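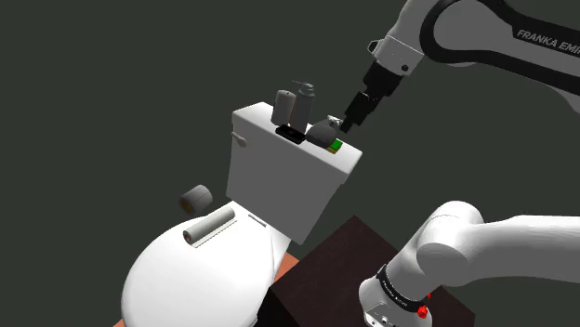
From the Bathroom Up: Notes on Living With Less Water

February 12, 2023

Well, neighbors, the water bills went out last week, and my inbox filled up faster than a rain barrel in a thunderstorm. Thank you to everyone who wrote, including the three of you who wrote twice. I read every message with a cup of coffee in my hand, and I promised myself I would put the most useful answers in one place before I forgot half of them.

For anyone new to Eston (welcome! we're glad you came), the district moved us to the new rate steps in January. The first 4,000 gallons each month are billed at the old rate, and anything past that costs a good deal more. A household of two will hardly notice. A household of five with a teenager who considers the shower a kind of second bedroom is going to notice quite a lot, and I say this as the parent of a former teenager.

So where does the water go? In most of the homes I've visited on the Saturday walk-throughs, the bathroom is the thirstiest room in the house, and inside the bathroom the toilet is the one to look at first. It sits there quietly and we don't think of it until it does something alarming. A worn flapper can let water slip from the tank to the bowl all day and all night without making enough noise to wake anybody.

The food coloring test is an old one and still a good one. Put several drops of a dark color in the tank, leave the toilet alone for half an hour, and then look in the bowl. If there's color in the bowl, you have a leak. My sister-in-law used beet juice because it was what she had, and it worked just as well, although she does not recommend it to people with pale bath mats.

Leandro Lagos over on Ledesma Street wrote to say that his January usage came to 660 gallons more than his December usage, with the same number of people in the house and no company staying over. He did the coloring test on both toilets and found nothing. Then he did what I should have suggested to begin with, and read his meter at bedtime and again before breakfast with everything turned off in between. It had moved. The trouble was a hose bib on the north wall that had cracked in the Christmas freeze and was dribbling behind a juniper, where he would not have seen it until spring. A new hose bib and an hour of bad language (his words), and he was all set.

If you haven't read your meter before, please don't be shy about it. The lid in the sidewalk lifts with a big screwdriver, and under it there's a dial with a row of numbers like the odometer in a car. Mind the spiders. Write the numbers down on paper, with the time next to them, and keep the paper somewhere other than your coat pocket, where mine went through the wash.

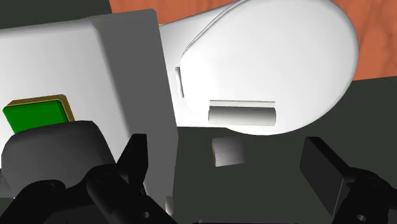

Plenty of you asked about replacing an old toilet altogether, and whether it's worth the money. I think it depends on how old yours is and how long you plan to stay put. Ours was original to the house, a mustard yellow thing we had always meant to do something about, and it used more water in one flush than the new one does in two. When we went shopping I was drawn to anything white, glossy and smoothly curved, like the big rounded shape here, mostly on the grounds that there are fewer corners to scrub. My husband cared about the height of the seat. We ended up with a model that made us both happy, after a long afternoon and a rather tense lunch.

The one we brought home is a Domum, and it came from Drindov Plumbing Supply out past the feed store. I don't get a discount for mentioning them, although if they're reading this I would not send one back. What I liked was that the man at the counter asked me to go home and measure before he would sell me anything. You want the distance from the finished wall to the center of the bolts that hold the toilet down, and you measure from the wall itself, leaving the baseboard out of it. I had measured from the baseboard. I went home again and did it over.

Before you buy, check with the district office about the rebate, too. The form is one page, front and back, and they want the original receipt along with your account number. So far 44 households have sent theirs in, and there is still money in the fund. The current round closes at the end of April, so a late-winter project would fit in nicely. If you've already thrown away your receipt, ask the store for a copy before you give up. Ours printed one while I stood there.

Now for the folks who rent, or who just don't want to take anything apart, and there were a good many of you. A shower head with a lower flow unscrews and goes with you when you move. Faucet aerators cost less than lunch and go on by hand. And please, please tell your landlord about a running toilet in writing, even if he's your cousin.

We also keep a bucket in the shower at our house to catch the cold water that comes before the hot. I know how that sounds! But it waters every houseplant I own and fills the mop pail besides, and after a week or so I stopped tripping over it. My neighbor uses a canning kettle, and she has better-looking ferns than I do, so make of that what you will.

One gentle correction to something in our last issue. I wrote that a brick in the tank was a fine way to save water, as my father always did it. Two plumbers and a retired science teacher wrote in to tell me that bricks crumble, and that the grit gets into the working parts and makes them leak. A capped plastic bottle filled with water is kinder, so long as it stays clear of anything that moves. On many newer toilets you shouldn't put anything in there at all, as they need all the water they've got to flush properly. I have removed the brick from my mother's tank and I apologize to the rest of you.

The next walk-throughs start up again the first Saturday in April. We come in pairs, we take our shoes off, and it takes less than an hour unless you offer us pie. Call the office at extension 705 to get on the list, and leave your street address along with your name, as we had two Carols last time and went to the wrong one. She was very nice about it, and her kitchen faucet needed a washer anyway.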